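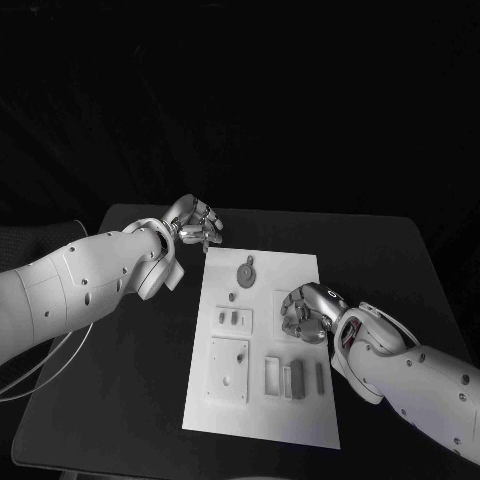
March 25, 2023

Bench notes, paper and disc placement, Nundstead room.

Table top re-wiped before the session. The dark gray surface shows every fiber, and the white sheets pick up whatever is left on it. Lint roller used on the backdrop as well. The fabric still has soft folds near the bottom hem - steaming did very little, and I am not going to iron it again.

Sheet stock changed from Ceneck to Husar. The Ceneck sheets curled at the corners after a night in the open pack and the disc would not sit level on them. Husar lies flatter but slides more easily on this table. Tried one strip of low-tack tape along the far edge. Holds well enough, peels without marking. Two strips made the sheet buckle in the middle, so back to one.

Disc: placed at the far end of the sheet, plate on the right. Swapping them gains nothing and makes the reset slower.

Plate: the square one stays. White on white is hard to find by eye under the ceiling lights, and I set it down crooked more than once. Pencil ticks on the sheet at two corners fixed this. Use a hard pencil, the soft one smears onto the plate rim.

Reset order, as settled today:
sheet first, tape far edge
plate to the ticks
disc last
check nothing hangs over the rounded corners of the table

Run count for the day 66, total now 229. Discarded 7, all from the morning, all sheet creep before the tape went on. I have marked them in the log and left them in the folder.

Lights: left bank only. With both banks on, the plate outline washes out completely.

To do:
- order more Husar, the open pack is nearly finished
- try the Drunico plate, slightly thicker rim according to the supplier's sheet
- second roll of low-tack tape
- backdrop hem needs a weight or a batten, ask the workshop before May
- move the chair farther back from the left side of the table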